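Joined tabletop boards moving apart in winter, should I fill the gaps?

Posted in Home and Furniture by stunen_lodger

Hello everybody. English is my second language, so please excuse if I use a wrong word for some part of the furniture.

I have a big table from light wood which I bought second hand from the Prallham warehouse when they closed. The top is made of narrow boards glued side by side. I paid 300 for it and I was very happy. In summer the top was flat and smooth. Now the heating is on since October and at one end I can feel two of the seams with my fingernail. One of them is open enough to put a sheet of paper inside.

My neighbor says I must fill it quickly with wood putty before it becomes worse. In the shop they offered me Zarex hard filler and said it is good for everything. I am not sure. The top was oiled by the previous owner, but I don't know with which oil. The room is dry, I think, my hands are also dry all the time.

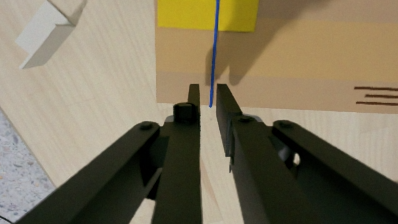 Pale wood top with a cardboard box on it

Should I fill now, or wait? And can I put oil on it in the meantime?

Thank you in advance.

juhl_and_sons_fan

Just fill it. I did mine with Zarex and it was ok.

maplewindow

Please do not fill it now. I have repaired tables for many years as a hobby and I made this mistake with my first one. Wood gives away its moisture in the heating season and becomes a little narrower across the grain. In the humid months it takes the moisture back and the boards want to have their old width again. If there is hard filler in the seam, it can be pushed out, or it can press the next seam open.

What I would do first is to buy a small humidity meter and leave it in the room. If it shows very low numbers, put a humidifier there, but not directly beside the table. Also look under the top. Sometimes the screws which hold it to the legs are so tight that the wood cannot move. The holes should be a little longer than wide. If they are round and tight, this can be the reason for your open seam.

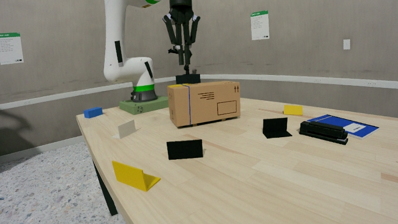
Laminated top with visible seams, black leg, terrazzo floor

Oil you can use, yes. Sand lightly by hand along the grain, try a small place on the underside, then put a thin coat and wipe off everything that stays on the surface after some minutes. Do the underside also, many people forget it and then one side is drying faster than the other. The rags must be spread flat outside until they are dry, because oily rags in a heap can start to burn.

If the seam is still open in June, then it is the glue and you need clamps.

terrazzo_tom

I agree with the answer before me about the screws. Mine came from the same Prallham sale and the holes were round. I made them longer with a small file, it took one evening. One seam closed again in spring, the other I can still feel a little, but I stopped to care about it.

stunen_lodger

Thank you all. I looked under the top and the holes are round. I will return the filler tomorrow and look for a file.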